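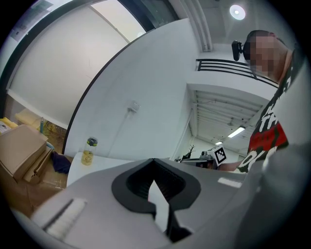 Emmett Gallagher wrote in to say that a mattress topper can't fix a bad mattress, and that any shop claiming otherwise should be made to sleep on one for a month. He has a point, and it belongs at the top of a page that sells a mattress topper.

Britik Latex Topper, 3 inch
Sold by Fitotora

What it is
A single slab of foam latex in a zip-off cotton cover. It goes on top of your mattress, under the fitted sheet. Twin, full, queen and king. No gel, no copper, no "cooling beads." We tried a topper with beads once and couldn't find anyone on staff who slept cooler on it, me included.

What the maker says, and what we think
The maker calls it "pressure relieving." It's softer than a firm mattress, so your hips and shoulders sink in a little. If that's what you mean by pressure relief, fine. It won't treat a back problem and we won't tell you it does. See a doctor for that.

The maker also says it "sleeps cool." Latex has pinholes in it and air gets through them. I'd call it less warm than memory foam, which is a low bar. In July I still kick the blanket off.

"Motion isolation" is on the box too. Somebody getting up at 5 a.m. will still wake you if you're a light sleeper. It takes the edge off.

Firmness
Sold as medium. I'd put it on the soft side of medium. Mylene Lumanlan, who tests our bedding, disagrees and calls it medium. Side sleepers tend to keep it. Stomach sleepers send it back more than anyone else, so if that's you, look at the Janundale wool pad instead. It's thinner and costs less.

If your mattress has a dip in the middle, the topper will follow the dip. Two toppers will follow it too. Please don't buy two.

Smell
Yes. Something like a new rubber band. Mine was gone after 11 days with the window open. The box says "odor free," and I've asked them to change that.

Care
Take the cover off and wash it cold. Line dry, or tumble on low if you must (ours came out a bit snug). Never put the latex itself in a machine. Wipe spills with a damp cloth and keep the slab out of direct sun, which makes it crumbly.

Moving it
It arrives rolled. The queen is heavier than it looks and floppy with it, so get a second person for the stairs. Lift from underneath. Pulling on a corner can tear it, and a torn corner isn't covered.

Warranty
5 years from the maker, for splits and for permanent sagging over an inch. "Comfort preference" is excluded. Read the sagging part closely: they measure with nobody on the bed.

Returns
Open it, sleep on it, send it back within 7 weeks if you hate it. You pay return shipping. It won't go back in the original box, so you'll need a bigger one.

Not for
Anyone with a latex allergy. Cribs. Sofa beds that fold.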